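Chapter 4
Cooking with Steam

Steam is water that has been heated until it turns into a gas. At sea level this happens at 100 degrees Celsius. When steam touches something cooler, such as a piece of fish or a raw dumpling, it turns back into water and gives up a large amount of heat. This is why food cooks quickly in a steamer even though no part of it sits in boiling water.

People have steamed food for a very long time. In many homes it was the usual way to cook buns, rice cakes, puddings and vegetables long before ovens were common. It needs only a pot, some water, a lid and something to hold the food above the surface. A plate resting on an upturned bowl will do the job in any large saucepan.

Steaming is gentle. The food is not knocked about, so soft things keep their shape. Less of the flavour and fewer of the vitamins pass into the water than with boiling. On the other hand, steamed food does not brown, and a student who wants a crisp crust will have to use one of the dry methods in Chapter 5. 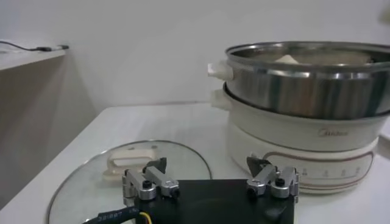
Small electric pots are now widely used in shared houses and student rooms, where there may be no hob. The lower part holds the water and is heated from beneath. A steamer tier sits on top of it, and the cook can lift the tier away by its handle when the food is done. Handles on a tier may be cooler than the metal, but a dry cloth should still be used, and the lid should be tilted away from the face so that the steam escapes to the far side.

The water level matters more than anything else. Too much water will bubble up through the holes and make the food soggy. Too little will boil away before the cooking is finished. As a rule, fill the lower pot to a depth of 4 cm and check it halfway through. Top up with hot water from a kettle, as cold water stops the steam for several minutes.

Food should be laid in one layer with gaps between the pieces. Buns swell as they cook and need the most space. A square of baking paper under each one stops it sticking.

The practical work in this chapter was first tried out by Brittany Kowalchuk and Sebastião Meireles with their evening class in Fellasthorpe. You will need two eggs, a carrot, a potato and a timer. Before you begin, read the safety notes on scalds in Chapter 1 and copy the results table into your notebook.

4.1 Heat and time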